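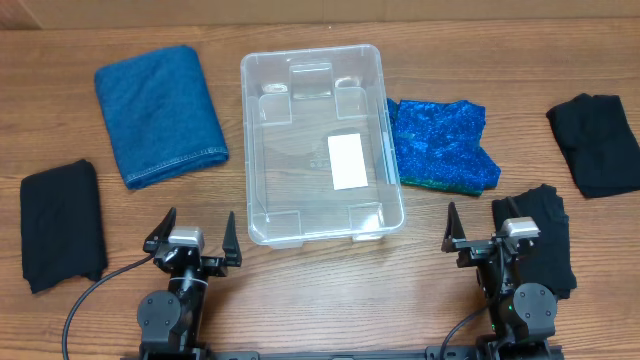

By Sota Yoshida
November

A two-armed folding robot at Stositz dropped its grip control mid-shift and kept squeezing, the company said, and the whole packing line has been stopped while they look into it. No injuries.

Fault hit shortly after 4 p.m. One gripper closed on a cloth and ignored the open command, then ignored the stop button on the operator's tablet as well. The hard-wired stop worked. Total time from first alarm to power off, 51 seconds.

"Too long," said Ilgın Yaman, who runs the site. "The tablet stop should of cut it right away."

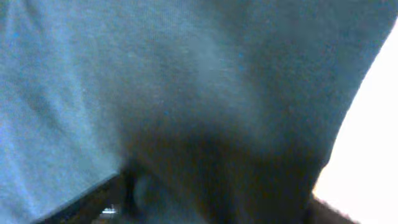 Soft goods are hard on grippers, said Tharun Chettiar of Hekgate, the firm that supplied the control software. Fabric bunches up, the motor reads the extra load as a slip and pushes harder. An update last month raised the force limit to 70 percent. Hekgate has now rolled it back at all 16 stations and is going thru the logs. Over 4000 picks had been run on the new setting with no alarm, Chettiar said.

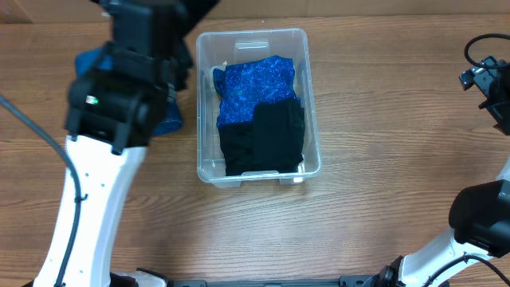

When does the line start up again?

Not before the tablet stop has been rewired and tested on every station, according to Yaman. Staff are packing by hand untill then, and orders going out thru Gillavura may run a day or two behind.

Hekgate says it will send its findings to customers once the log review is done.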